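Section 5: Setting up your Clirero label printer at home

Read the whole section before plugging anything in. We know you won't. At least read the cautions, which were paid for by other people's mistakes.

The Clirero prints sticky labels for jars, folders, keys, plant pots and anything else that sits still. It is sold with one starter roll, a power lead, a cleaning card and a booklet in very small type that this guide replaces. If your box also holds a second power lead, you have bought the office model, and you want Section 8.

Choosing a spot

The printer needs a flat surface with a hand's width of space behind it, because the labels come out at the front but the roll goes in at the back. People who push it against a wall spend a good deal of their lives pulling it away again.

Caution: Do not stand the printer on a radiator shelf, a windowsill that gets the afternoon sun, or the top of a fridge. The labels are heat sensitive. A roll left in the sun turns a uniform grey and will then print grey on grey, beautifully and without complaint.

Loading the first roll

1. Press the two side catches together and lift the lid. It opens further than you expect and less far than you would like.

2. Take the starter roll out of its bag. Peel off the strip of tape holding down the loose end, and take the first label with it. That label has glue on the wrong side and will find its way inside the machine if given the chance.

3. Drop the roll on to the spindle so the paper feeds from underneath. If it feeds from the top, the printer will run perfectly well and print on the backing.

4. Slide the green guides in until they touch the edges of the paper. Touch, please. Squeezing the roll makes every label come out slanted, and the slant gets worse as the roll gets smaller.

5. Pull the loose end through the front slot until you can see a full label, then close the lid. You should hear two clicks. One click means one catch has closed, and the lid will pop open halfway through your longest job.

Note: A roll holds 696 small labels or 104 large ones. The printer does not know which you have fitted until you tell it, and it will not ask.

Switching on

6. Plug in the lead and hold the round button until the light turns white. Let go. Holding on for longer starts the self-test, a yard of black stripes that uses up your labels to tell you that the printer can print.

7. Press the feed button once. One blank label should come out and stop with its edge level with the cutter. If it stops short or runs past, press and hold feed until the light blinks twice. The printer will then waste three labels working out where it is. Let it.

8. Choose the roll size from the front menu. Small is S and large is L. There is also an M, which refers to a size withdrawn last May. Please leave M alone.

Making your first batch

9. Write your list on paper before you type a word. Helge Tangen, who tested this guide in his own kitchen, typed as he went and now owns four labels saying CUMIN and no cumin.

10. Decide how you will say things and stick with it. Capitals or not, "Flour, plain" or "Plain flour". You will not care today. You will care when you have done one shelf in each style.

11. Keep each label to two lines. The Clirero will fit five if you insist, at which point you will need to carry the jar to the window to read it.

12. Print one label, stick it on, and stand back to where you would normally be when looking for the thing. If you can't read it from there, go up a size and print the batch.

Labels for open and awkward things

Jars and box files are easy. Trays, racks and wire baskets give a label very little to hold on to, and a sticky label pressed across thin wire will be on the floor by the weekend. Use the tie-on tags (sold separately, naturally) and print on the large roll. 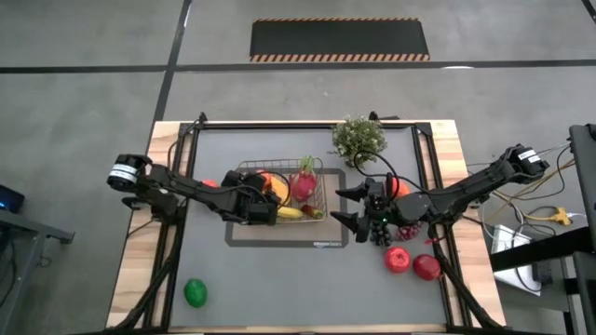
13. Stick the printed label to the flat side of the tag and rub it down with your thumb from the middle outwards.

14. Thread the tie through the tag and then round the rim. Leave enough slack for the tag to hang flat. A tag tied tight sticks out sideways and catches on sleeves.

15. Trim the spare end of the tie. Point it away from your face when you cut, as the offcut travels.

Caution: The tags are not waterproof. Ghazal Nouri in our support team asks us to add that they are not dishwasher-proof either, and that she would prefer to stop having this conversation.

When it goes wrong

Faint print. The print head is dirty. Switch off, wait for the machine to cool, and draw the cleaning card through the slot once in the direction of the arrow.

Blank labels. The roll is in upside down. See step 3, which you skipped.

Orange light, steady. The lid is open. It will look closed. Press both corners.

Orange light, blinking. The cutter is jammed, usually on a bit of label. Unplug the printer before you go anywhere near it, and use the plastic tweezers from the lid pocket. Kitchen knives have been tried.

The date prints as 1916. The little battery under the base has run out and the clock has gone back to a year of its own choosing. Fit a new battery with the plus side up, then set the date again from the front menu. Jam labelled in the meantime is probably newer than it claims.

The printer makes a noise like a distant moped. This is normal.

Spare rolls and tags are listed in Section 9. Rolls made for the older Althorpe printer will fit the spindle but are a shade too wide for the slot, so keep them for the Althorpe.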